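Print this page | E-mail this page

Section 4: Oiling and Caring for a Wooden Countertop

This section applies to Grundell solid wood countertops fitted with the standard oil finish. For tops finished with lacquer, see Section 6.

Before you start

Read all the steps first. The work takes one evening plus a night of drying. You will need Stiduneo countertop oil, three lint-free cotton cloths, 200 grit sandpaper, a sanding block and a bowl of warm water with a little dish soap.

CAUTION: Cloths soaked in oil can heat up and catch fire by themselves. Put used cloths in water, then lay them flat outdoors to dry before throwing them out.

1. Clear the part of the top you are going to treat. If the top is long, do one half at a time.

2. Wash the wood with the soapy water and a well-wrung cloth. Wipe along the grain. Dry it with a second cloth and leave it for four hours. 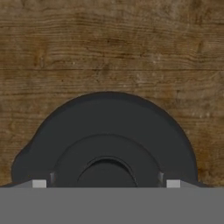
3. Sand lightly by hand, again along the grain. Do not use a power sander. Joints between boards should be sanded in the same direction as the boards themselves. Vacuum up the dust and wipe once more with a barely damp cloth.

Note: Water rings and light scratches usually come out at this stage. Deep burns do not. Ask your dealer for repair sheet 439.

4. Stir the oil. Do not shake the can. Pour a small amount onto the wood and spread it thinly with a clean cloth.

5. Wait 15 minutes. Wipe off all the oil that has not soaked in. Oil left on the surface turns sticky and has to be sanded off.
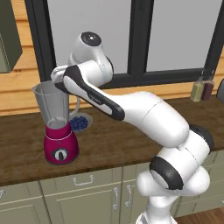
Keep the room aired while the oil dries. A window open a few inches is enough. In a cold month such as February, allow a second night.

6. Apply a second coat the next day in the same way. End grain and the edges around a sink cutout need a third.

7. Leave the top unused for 24 hours after the last coat. Do not set small appliances back on it before then, as rubber feet can mark fresh oil.

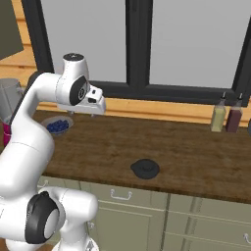
Regular care

Wipe up water, coffee and fruit juice right away. Use a trivet under hot pans. Oil the top again when drops of water no longer bead on it.

Replacement oil is sold as part 451. Questions about this section can be sent to Nermina Spahić at the Grundell service desk.

Last updated: 19/10/2019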